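**Tolletti opens orders for its two-hand demonstration kit, and asks buyers to read the limits first**

*For release in June*

Tolletti is now taking orders for the Cinik, a pair of hand-held grippers for recording manipulation tasks without a robot present. The operator does the job with the grippers, and the recordings are used to train a two-armed system later. Plenty of companies sell something like this. Most of them also promise that an afternoon of recording will give you a robot that can clear a kitchen. Tolletti does not make that promise and would prefer that customers stop expecting it.

"I came to this product from the buying side, and I was burned twice," said Hằng Hầu, product lead. "I got a lovely video and a box of parts. What I couldn't get was a straight answer on how many recordings went in the bin."

For the Cinik, the answer is 90 out of 300. Tolletti had the kit tested on tabletop work with small ceramics by Strazds, a contract testing shop that was paid for its time and was free to publish whatever it found.

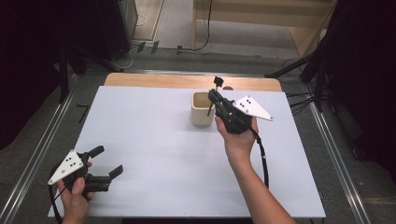 Of the recordings that were thrown out, 19 were lost to cable snags. The rest were tracking dropouts and operator mistakes, and Strazds could not always tell one from the other. Tolletti has read the logs and can't either.

"Cables are the first thing I'd complain about," said Tanvir Liyanage, who ran the sessions at Strazds. "You learn to work around them. A new operator spends the first hour learning that and very little else. I'd budget for it."

A wireless version has been requested many times. There is no wireless version and no date for one.

**What is in the box**

- Two hand-held grippers, left and right
- Marker plates for both
- Cables and a power supply
- Recording software, one seat
- A printed setup guide, 291 grams of it, which Lộc Mạch in support would like people to open

Mounting stands, a work table and a training computer are not included. Neither is the robot. Customers who plan to run the results on arms from another maker should ask for the compatibility sheet before they order. It is short.

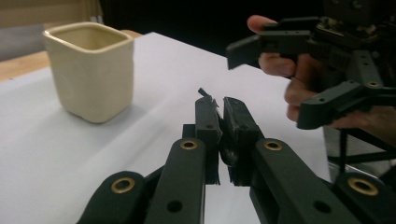 Wear is the other open question. Tolletti's engineers have run the gripper joints on a bench rig, but a bench rig does not twist its wrist or drop things. Sang Hoàng, who heads mechanical design, has declined to put a lifetime figure on the spec sheet until kits have come back from regular use. "I could print a big number," he said. "It would be a guess with a comma in it."

Spare fingers and linkage parts will be sold separately. Prices are on the order form.

One early customer, the packaging firm Faleck, returned its kit after a trial and has agreed to be quoted. "It recorded what we did, and that part was fine," said Lefteris Sfakianakis, who managed the trial. "Our problem was that what we did changed with every shift. We had three people picking up the same item three ways. The kit didn't cause that and it didn't fix it." Faleck may try again with a narrower task. No order has been placed.

**Availability**

The Cinik ships in small batches, in the order that deposits arrive. Deposits are refundable until the kit leaves the building. The full Strazds report, including the section on failed recordings, is available on request from the Tolletti press desk, and reporters who want to try the grippers themselves can book a morning session. Please bring your own task. The demo we have rehearsed will tell you very little.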